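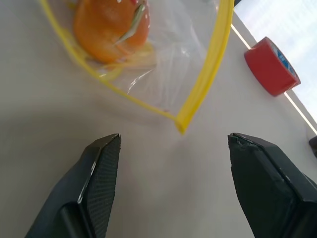 Clear Zip Bags with Yellow Seal

Sovport clear zip bags are for keeping small things together where you can see them. They suit toy sets, play food, craft parts, spare screws, game pieces and anything else that tends to go missing at the bottom of a drawer. The plastic is see-through on both sides, so there is no need to open a bag to find out what it holds.

The bright yellow edging makes the bag easy to spot on a pale worktop or in a full box. To close, lay the bag flat, press the seal together at one corner and run your thumb along to the other. Press out the spare air before you reach the end if the bags are going to be stacked.

The bags are soft and will crease with use. Creases do not affect the seal. Wipe clean with a damp cloth and leave open to dry. Do not iron, and do not put in the dishwasher.

Sold in packs of 16. Trade cartons of 3000 are packed at our Ernstead warehouse and normally leave within 2 working days. Carton orders placed in November may take longer, as this is our busiest month for toy shops and nurseries.

Contents are not included. These bags are not meant for liquids or for cooking. Plastic bags can be dangerous: keep away from babies and small children.

If you need a stiffer bag with a hanging hole, see the Lenz range. For bags with a white writing strip, see Plivodel.

Samples are free to trade customers, limited to 2 bags per address. Please write to Kittipong Sangkhawat in the sales office with your delivery address and the size you want to try.

Prices last updated Jan 13, 2021.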